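Notebook, chess picking in simulation
23 Mar 2021
Machine: Girkside

Carried on gathering demonstrations for Tam. The target is 3000 clean episodes of pick-and-place on the small chessboard. At the start of this morning the tally stood at 1668, a number I had been quite proud of until I opened the folder and looked at what was in it.

Short version for anyone who only reads the top of a page: the count is going down before it goes up again. Please don't train on anything in the Urnstead folder until I have finished sorting it.

First job was to find out why the last training run produced a policy that moves with great confidence to a point beside the piece, closes on nothing, and carries the nothing carefully to the target square. It did this in 8 of 10 trials. In the other two it knocked something over, which I was tempted to log as contact.

I blamed the network, naturally. Spent most of the morning on learning rates. Then I replayed the training episodes one at a time, as I should have done to begin with, and found that a fair number of them do exactly the same thing. The policy had learned what we showed it. The success check was reading the piece position before the physics had settled, so a piece nudged over its square counted as a piece delivered. Fixed by making the check wait until everything on the board has stopped moving. Then I reran the check over the lot, which is why the tally is now a sore subject.

Second thing: views. We save a high view and a low side view for every episode, and I have been arguing (mostly with myself) about whether the low one earns its disk space. From up high you get the squares, which is what the planner talks in. What you don't get is height. The arm itself hides a good part of the board just when you most want to see it, and whether the fingers are above a piece or around it is anyone's guess. From the side the board is a thin strip and the squares are useless, but the gap under the fingertips is plain as day. 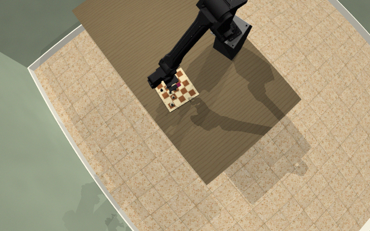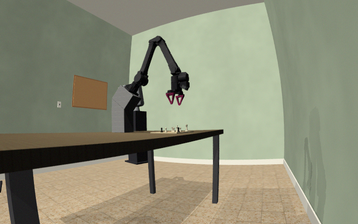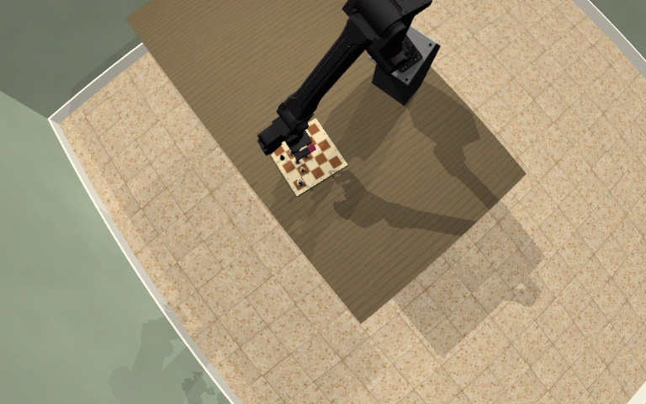
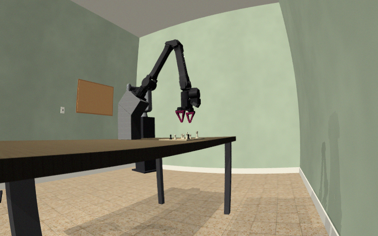 High view in the first and third, low side view in the second and fourth. Fingers empty in both side views.

So both views stay. I tried the replay review with only the high one, marking each episode as grasp or no grasp, then went back over the same episodes with the side view open. I changed my mind on enough of them to stop trusting the first pass. From the side the white pieces bunch together and hide each other, so it can't tell you which piece is meant. Each view is bad at what the other is good at, and I have run out of reasons to put off making the loader read both.

Shadows. The light in this room is strong and comes from one side, so the arm throws a great dark copy of itself across the table and onto the tiles. I had left the light fixed to keep things simple. The trouble is that the shadow follows the gripper, and I suspect the network finds it easier to track than the gripper. Test: rerendered a small batch with the shadows off and ran the old policy on it. It wandered off like someone looking for their glasses. That isn't proof, but I've seen worse evidence make it into slides.

Plan is to move the light about between episodes and vary how strong it is. I'd like to vary the wall colour as well. We have been looking at green walls for so long that I half expect the policy to refuse to work in a room of any other colour. The tiles can stay for now. Changing the floor means touching the Florari scene file, and the last time I did that the table ended up in the ceiling.

Notes on the scripted expert, while I remember:

Approach height was too generous. The arm spent a good slice of each episode coming straight down, and the network learned to come straight down beautifully. Lowered it. Watch for finger clashes with the taller pieces.

Pause before closing is now random within a small range. With a fixed pause the policy was counting frames. Clever of it, but no use to us.

Start pose jitter was switched off. I switched it off in October "for one test". My handwriting, so no point asking who.

Episodes where the planner gives up are now kept in their own folder. They used to be deleted quietly, which made the success rate look marvellous. Some of them may be handy later as examples of what a hopeless approach looks like.

Board placement: the board goes down in the same spot every time. The code to shift and turn it exists and works, but I haven't used it in the main set because it makes the arm reach further and the planner sulks near the limit. Will try small shifts first. If the reach gets silly, move the board nearer the base and stop being precious about it.

Speed. With both views on, Girkside gets through a batch slowly enough that I can make tea, drink it and start to wonder whether it has crashed. It hadn't. It had filled the scratch disk. Cleared out the old renders (checked twice that they were the old ones) and set it to compress as it goes.

Left running: a fresh batch with the new success check, jitter on, random pause on, light still fixed. I want one clean set with the light left alone before I start swinging it about, or I won't know which change did what.

To do next:
Finish sorting the Urnstead folder and write the real tally on the board.
Make the loader take both views.
Moving light.
Small shifts of the board.
Rerun the 10 trials with the retrained policy, same start poses as before.
Rename the script called final_final.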